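Revisico Lab
@revisico_lab
1/10/24

1/ This month we are collecting examples for our two-arm policy. The task sounds small: pick up keys from a flat board. I want to write down what we learned so far, because when I started I searched for such notes and found very few.

2/ The setup is two arms and one operator. The operator moves a pair of leader arms and the robot follows. We record joint positions and the video streams, and every recording is one episode. Our target for this task is 100 episodes per operator.

3/ Why keys? They are thin, they are shiny, and they lie almost flat. A gripper that is one or two millimeters too high closes on nothing. Blocks and cups forgive this mistake. Keys do not forgive. 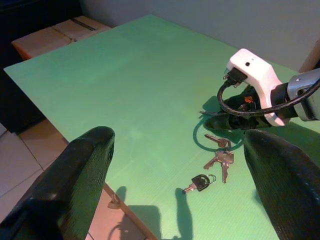 Bermúdez Manipulation Group – Data Collection Team

4/ The wrist view is the one I trust the most for this task. The keys lie between the fingers and you can see which way each blade points. A key with a black plastic head is easier for me to find on the green than the all-metal ones, and I suspect the model will feel the same. We will check it when we have numbers for each type of key.

5/ Please note the shadows. On a light surface the arms make strong ones, and they move together with the arm. In our first training run all the lamps stayed in the same place for the whole set. The policy was good in the morning and poor after we moved one lamp. Now we change the light every 14 episodes and write it in the log.

6/ About the log. We use Torkunex for storage, and it lets you put a free text note on each episode. In the beginning everybody wrote "ok" or "bad". This is useless after one week. Now the note must say what was bad: "closed too early", "pushed key away", "arms too near each other". It takes ten seconds more and it saved us a full day already.

7/ Question we get often: do you keep the failed episodes? Yes, but in a separate folder. If the operator misses the key and then corrects it and picks it up, we keep this one in the main set. I think these corrections are the most valuable part. If the key falls to the floor, we stop the episode.

8/ Start positions. People are very bad at being random. When I asked the operators to place the keys "anywhere", most of them put the keys near the middle. So now a small script prints a position and an angle, and the operator follows it as well as he can. We have 24 start layouts and we shuffle them.
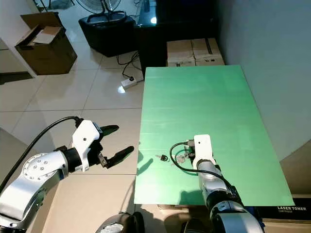 9/ With two arms you also need to decide which arm is allowed to work first. We let the operators choose freely in the first set, and it was a mistake. One operator used nearly always the right arm, another one changed in the middle of the motion. The model learned to hesitate between them. Now the layout decides: the printed line says L or R, and the other arm waits away from the keys.

10/ Cables deserve their own post. Before each session we move both arms slowly to the far positions and look if a cable pulls or catches. In November we lost 22 episodes to a plug that was not fully pushed in. The video looked fine, only the gripper values were frozen, so we noticed it much too late.

11/ For this we now have a simple check. After each episode the script compares the gripper command with the gripper reading. If the reading did not change at all, it shows a red line and the operator cannot continue before he confirms. I recommend it to everyone, it is maybe 20 minutes of work.

12/ Operators get tired faster than I expected. Picking thin things through a robot needs a lot of patience – after one hour the motions become short and nervous, and you can see it in the velocity plots. We make a break after each block and change the person after two blocks.

13/ Next step is handover: one arm picks the key and gives it to the other. The Fondetti grippers can hold a key by the head quite well, by the blade not so well. I have done a few trials by myself and I am still slow.

14/ If you collect data with small metal objects, please tell me how you choose the surface color. We use green and I am satisfied with it, but I did not yet compare it with a dark one. I will post the layout script when I have cleaned it up a little.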